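October 14, 2025

Rain again from the morning, so I stayed inside and did the things I was postponing since September. First the letter to the insurance, which took me two cups of tea and one spoiled sheet of paper. Then lunch (the soup from yesterday, better than yesterday). After lunch I went down to Cladholm with the bus, because I had promised to look at the blocks and the bin before they decide what to keep.

I like that place more than I admit. It smells of metal and floor cleaner, and it is warm. The carpet is dark, almost the colour of coal, and every bit of dust from my shoes shows on it, so I wiped them two times at the door.

The bin is the old grey one, and I think I would keep it. Somebody at Ekmont offered a new plastic one with a lid, but a lid is of no use to us and plastic gets a bad look after one winter. The metal has a different way of becoming old. The bottom is all scratches and cloudy patches, and on the sloping side at the back there is a pale area with a torn border, like a map of a country with many small islands. I looked at it for too long. At home we had a wash tub with such a mark, and my mother scrubbed it every spring with no result.

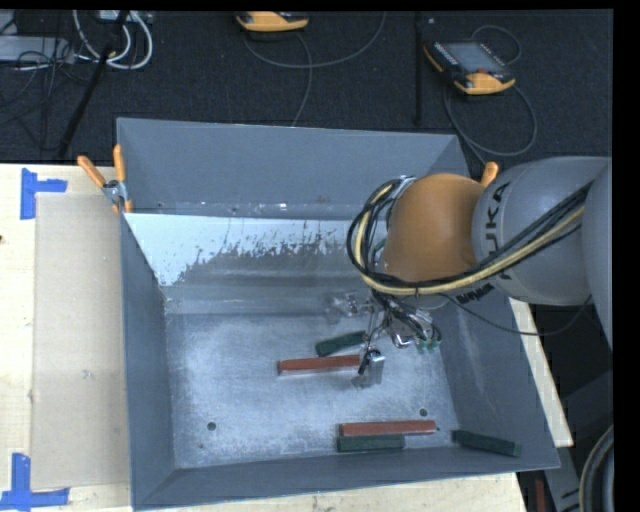 What I wrote down for the list

The blocks: red ones and green ones, both worth keeping. The red is more brown than red, a colour I would call brick if I had to paint it. The green is very dark and from the door I took it for black. I would like to have a third colour also, maybe yellow, but that is my own taste and I did not write it.

The bin: keep. Wipe the ledge at the far side, there are small bright scuffs and specks on it. I don't know if these will go away with a cloth, I will try with the soft one first. Not the wire brush — I learned this with the kettle.

The table: pale wood, very nice, and I would put something under the bin. A piece of felt would be enough. Lahtinen has felt in the shop beside the pharmacy, 8 dollars for a piece, and grey is the only colour left.

The cupboard: did not look. It was locked and I was too shy to ask for the key.

I missed the bus home by 2 minutes and walked to the next stop through the Herkness side, where the maples are almost finished. My left shoe lets in water. I should have bought the other pair when they were 10 dollars cheaper, but I was sure that these ones would last until the snow.

In the evening I made potatoes and tried to find the English word for the border of that pale mark. "Ragged" is what the dictionary gives. I said it aloud some times and it sounds right to me. Now to bed, the window is open one finger.

Recent entries
The kettle and the wire brush
A walk on the Herkness side
100 pages of the library book
Plums, first jar
Waiting for the plumber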